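**Paid testers wanted: do people put hand tools back in a box if the box is nice?**

Vokano makes storage boxes. We have been told, by people with a financial interest in our believing it, that a good-looking box with a hinged lid will make the owner of a few loose hand tools put them away. I run the testing side here and I don't believe it yet. I'm looking for people in and near Bonedville who will help me find out, and who won't be polite about the answer.

**What the claim is**

The company's draft sales copy says a lidded box on a table "brings order to the household tool collection." I have owned three toolboxes. One has a drill in it. The other two hold extension cords and a bag of grout, and my screwdrivers live in the kitchen drawer with the batteries. So when marketing sends me a sentence like that, I want to know whose household, what collection, and how long the order lasted.

The last study we paid for was run by an outside firm, which asked 2771 people whether they would "be more likely" to tidy up if they owned an attractive container. Most said yes. I would have said yes too. It's a question about what kind of person you'd like to be, and it costs nothing to answer. Not one of those people was handed a pair of pliers.

**What you would do**

You come in for one session, then take a box home for the month of February.

At the session, you sit or stand at a table with a box and a few ordinary tools. You pack the box however you like, close it, open it again and find what you're asked for. Then you do it with a different selection. We time some of it. We're more interested in what you try first, what you take back out, and what you end up leaving on the table because it won't sit right.

At home, you use the box for your own tools, or don't. You keep a short log. "Didn't touch it" is a complete entry and I expect to read a lot of those. At the end, Eylül Şimşekoğlu will call you and ask where your tools are at that moment. Please don't run and put them away while the phone is ringing. She can hear it.

**Who we want**

- Adults who own at least a few hand tools and use one of them now and then
- People who have bought a storage product and stopped using it
- Left-handed people, who were missing from the last round entirely
- People with stiff or sore hands, if lifting a lid and picking up small parts is something you can do without hurting yourself

You don't need to be handy. We have plenty of handy people. Jytte Stougaard on our bench team sorts sockets for pleasure, and her results are no use to us.

Please don't apply if you work in professional organizing, sell storage for a living, or already have a pegboard with outlines drawn on it.

**What we pay**

$400 for the full test, split in two: half at the end of your session and half after the phone call. The second payment doesn't depend on your having used the box. I had to argue for that, because an earlier plan offered a bonus to people who filled in the log every day, and all that gets you is a stack of full logs. You can keep the box. If you'd rather give it back, we'd like to hear why.

Travel inside Bonedville is not covered. Parking behind the Vídalín building is free after 4 p.m.

**The kind of packing problem we mean** 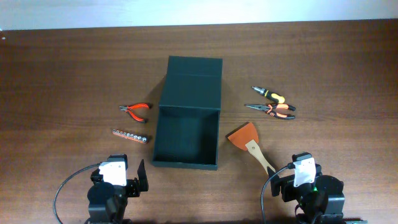
Mixed hand tools are a bad fit for almost any box, and most boxes are designed as if they weren't. Our designers like to show a set of matching wrenches, all the same shape, which go into anything. Real owners have one of this and one of that, bought years apart. Take the green box with the lid up: it's a plain rectangle inside, with no tray and no dividers, and the things beside it are two pairs of pliers, a screwdriver, a wide-bladed scraper and a red rail of sockets. Both pairs of pliers have handles that spread. The scraper is wide at one end and narrow at the other. Do the sockets go in first, flat on the bottom, where you'll have to dig for them? Or on top, where they're easy to reach and may slide every time you pick the box up? I have my guess. I'd like to see what you do before I tell you, and I'd like to see whether you do the same thing twice.

Some of you will look at a box like that and say it's for gifts or keepsakes and has no business near a scraper. Fine. Say so in the log. Octavio Agudelo, who designs for us, thinks the lack of dividers is a strength because it leaves the owner free to decide. I think it may be a way to skip designing the inside. One of us is going to be embarrassed in March.

**Things we won't promise**

We won't promise that your comments will change the product. Some of them will arrive too late, and some will be overruled on cost. We won't call you a "co-creator." You'll get a plain written summary of what we found, including the parts that make us look bad, and it will go to testers before it goes to the sales team.

We record sessions on video for our own review. Your name is kept apart from your log. If you don't want to be recorded, tell us when you apply and we'll take notes by hand.

**How to apply**

Write to Vokano, Tester Desk, 1534 Vedow Road, Bonedville, or leave a message at extension 2237. Tell us:

1. Which tools you own (a rough list is fine, and "a hammer somewhere" counts)
2. Where they are right now
3. The last storage thing you bought and what's in it today
4. Whether you can come in the afternoon or only in the evening

Skip the cover letter. Applications close at 5 p.m. on the last working day of January, and we'll answer everyone, including the people we turn down.

Oluf Ásgeirsdóttir
Product Testing, Vokano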